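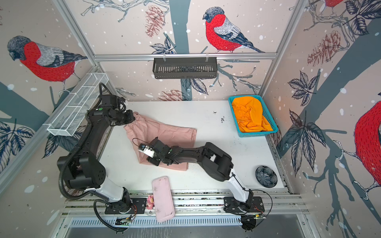 Photo : Perrine Delaunay

Compte rendu de la réunion de l'association ornithologique Gaillard

Réunion de juillet, ouverte à 18 h 30, salle du rez-de-chaussée.
Présidence : Colette Mallet. Secrétaire de séance : Perrine Delaunay.

1. Compte rendu précédent
Adopté sans modification.

2. Comptage hivernal
Colette Mallet présente la synthèse de la saison. 1595 observations ont été saisies, tous secteurs confondus. Le bouvreuil pivoine reste peu signalé côté Fusirska — le sentier du haut était fermé une partie de l'hiver. Les fiches papier antérieures à 2001 ne sont toujours pas numérisées. Perrine Delaunay commence par les carnets du secteur nord.

3. Budget
La subvention de 3000 euros est versée. Elle couvre les nichoirs et l'impression du dépliant. Le devis de Drilta pour les panneaux est jugé trop élevé et sera renégocié. Vote : adopté, quatre abstentions.

4. Haies de Clunda
La taille a été faite trop tôt l'an dernier. Un courrier sera envoyé à la mairie pour demander un report à l'automne. Discussion sur les essences à replanter : aubépine et sorbier retenus, le troène est écarté.

5. Questions diverses
Le prêt de jumelles reprend à la rentrée. La clé de l'armoire est à demander à Colette Mallet. Sortie aux étangs maintenue, départ à 7 h du parking.

Séance levée à 20 h 15.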